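# The Long Wait for a Kitchen Bench

A growing number of people renovating older houses are choosing to live with temporary surfaces, some of them for years. 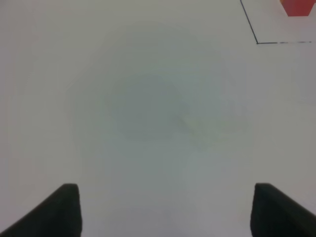 Ginette Sawatzky would keep hers forever if the insurance people let her. The cheap bench she put in to get through one winter has outlasted two kettles and a marriage, she told me, and she has stopped apologising for it to visitors. Her view is that most of what gets sold as a kitchen is a cupboard with opinions, and that a flat place to put down a chopping board is what everybody was after in the first place.

Her house is on the low side of Dridton, in a street of weatherboard cottages built for railway families. She bought it with the back wall propped up and a laundry where the dining room ought to have been. The plan was to rip out the kitchen in the first month and have the new one in by Christmas. Then the stumps needed doing, and the stumps took the kitchen money.

That order of events is common. Builders in the district say the kitchen is the room owners talk about most and the one they most often put off. It needs a plumber, an electrician, a cabinetmaker and sometimes a plasterer, and it needs them in sequence. If the plumber is a fortnight late the cabinetmaker has gone to another job, and the whole thing slides.

## Living with less

The temporary kitchen used to be a card table, a camp stove and a tap in the laundry. Plenty of people still do it that way for a few weeks. What has changed is how long the temporary stage goes on, and how much thought goes into it.

Fiorella Bortolotti has fitted kitchens for 20 years, the last nine of them from a shed behind the produce store at Charbonneau. She began making what she calls holding benches after a run of clients came back to ask for the same thing. They wanted a sink that drained, a bench at the right height and a shelf underneath. They did not want to choose a splashback yet.

"They'd say, just something to get us through," she said. "And I'd price it as a bit of a favour. Then I worked out that half of them never rang back for the real one, and I had to start charging properly."

A holding bench from her workshop is a plain frame with adjustable feet, screwed to the wall at two points and sealed along the back. The top is whatever she has in offcuts that is sound and can be wiped. Nothing is glued that might need to come apart. She leaves the plumbing accessible from the front, and she writes the date and the fixings used in pencil on the underside of the shelf for whoever takes it out.

The height is the part she is fussy about. Standard benches suit a person of middling size and punish everyone else. With a holding bench, clients can wind the feet up or down over a few months and find out what their backs prefer. One couple in Dumov settled on a bench 30 millimetres lower than the plans they had already paid for, and had the drawings changed.

## What people find out

Owners who have been through it tend to say the same things, though they rarely agree about which matters most.

The first is where they stand. Kitchen plans are usually drawn around the stove, but people cooking in a makeshift room spend most of their time at one stretch of bench between the sink and the fridge. Sawatzky had an island on her original plan. After two winters she crossed it out. She never once wished for somewhere to walk around.

Power points come up in nearly every conversation. A temporary kitchen has too few, and after a while it becomes obvious where the missing ones should be. One owner put a strip of masking tape on the wall each time she had to unplug the toaster to use something else, and gave the electrician the tape instead of a drawing.

Storage is where the arguments start. Some people pack away three-quarters of their gear at the beginning and never open the boxes. Others miss everything. Bortolotti has a client who drove out to a storage unit in November to get a fish kettle, used it for one lunch and drove it back again — she thinks he was making a point to his wife about the pantry.

Colour is slower. Sample chips look one way in a showroom and another in a south-facing room at four in the afternoon. A plain pale surface picks up whatever is near it, so a white bench beside a garden window can turn greenish in spring and grey by June. Living with something neutral for a year gives people time to see what the light does before they commit to stone.

## The cost of waiting

There is a case against all this, and the larger kitchen firms are happy to make it. Prices for timber and hardware have gone up, and a quote held over for a year will not be the same quote. Trades are booked out. A house without a finished kitchen can be hard to sell in a hurry, and harder to borrow against.

There is also the matter of rules. A sink that drains to the sewer has to be connected by a licensed plumber, temporary or not. The same goes for hard-wired appliances and an electrician. Bortolotti will not install a holding bench over plumbing that has been done by an uncle, and she has walked away from jobs where she was asked to.

Insurance is less clear. Sawatzky's policy lists the house as under renovation, and she was told the description could only stand for so long. She has asked what would count as finished. The answer, after several phone calls, was a fixed bench, a fixed sink and a working cooktop. She has the first two. The cooktop is a portable one she bought for camping on the Drerkavton road, and it cost $338 with the case.

She has not decided what to do about it. A proper cooktop means a cut-out, and a cut-out means a top worth cutting into, and then she is back to choosing stone.

## When the real one arrives

Some temporary benches do get replaced. Bortolotti takes them back if they are in fair order, checks the frame, changes the top and sends them to the next house. One has been through four kitchens and is now on its way to a fifth, in a rental at Dumov where the tenants have been washing up in the bath.

Others move to the shed or the laundry, where they make good potting tables. A few are built into the final kitchen with new doors on the front, which she says is more work than starting fresh, and she charges accordingly.

For anyone starting out, her advice is short. Get the sink where you want it on the first day, even if nothing else is right, and pay to have the drain run to that spot. Leave a gap beside the fridge. Buy the tap you intend to keep, as it can be moved across later. And measure the doorway before ordering anything in one piece — she has twice taken out a window to get a benchtop into a house, and one of those windows was heritage listed.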